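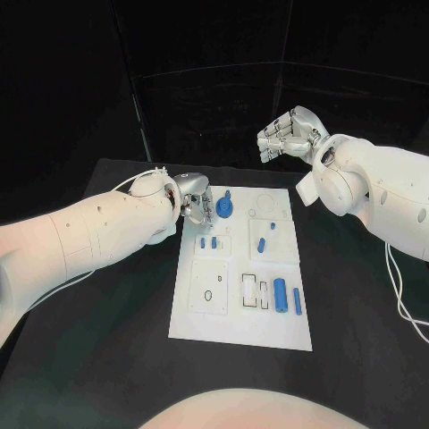 Sourdough starter smells like nail polish remover — is it done for?

Asked by Loredana Rinaldi

Hello all! My sister gave me a jar of her starter in May (she calls it Marty, so now I have to as well) and he was lovely for weeks. Then we went to visit family and he sat on the counter for 11 days without a feeding. There's a gray liquid on top and a smell that makes my eyes water. I'd hate to tell her I killed him. Can he be saved?

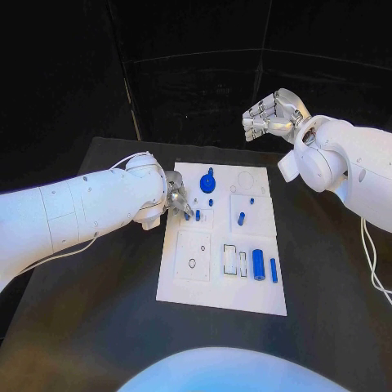
Malte Hagedorn replied: Pour off the liquid and feed it. It's hungry. Mine has looked worse.

Jérémie Moulin replied:

Oh, don't throw him out yet! Unless you see fuzz or any pink or orange streaks, he'll most likely come back. My own routine, for what it's worth:

1. Pour off the liquid and scoop out all but a spoonful of starter.

2. Move that spoonful to a clean jar and stir in equal weights of flour and water. I like some rye in there if you have it.
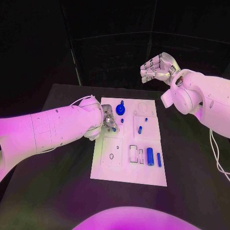 3. Feed again morning and evening, tossing most of it each time. It can take up to 4 days before he rises properly, so be patient with him.

The smell should go from nail polish to something more like yogurt. Keep the lid loose while all this is going on,

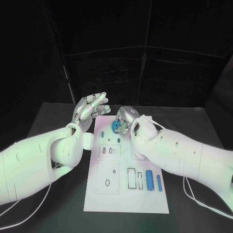
and once he doubles between feedings you can bake with him or tuck him in the fridge, where a feeding every week or so is plenty. I'd dry a little on parchment too, as a spare for your next trip.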